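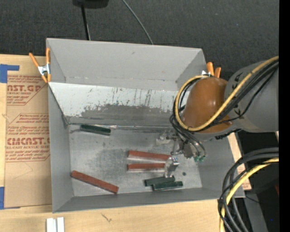 The big gray bin, with its share of scuffs and scratches.

I have been meaning to write about moving my mother's garden up to Flendholm since September, and I keep putting it off, partly because I'm still tired! We only went 349 miles, but when you have peonies in the back seat you drive like you're carrying soup.

She never labeled a thing, bless her. I dug up whatever I thought I recognized, wrapped the roots in damp newspaper, and hoped. The peonies had been in that same corner for nearly 9 years and did not want to come out (I broke a perfectly good spade on the second one, and said some words the neighbors may still be discussing). The irises were easy. Irises always are, you could leave them on a driveway for a week.

The new yard is heavy clay and gets the wind straight off the hill, so I've tucked everything along the south fence for now. Three of the peonies are showing little pink noses already, which seems much too early to me, and I've been out there in my slippers covering them with straw every time the forecast dips. If anyone up this way grows them in clay, please tell me how deep you plant yours. I've read two inches and I've read barely covered, and I went somewhere in the middle.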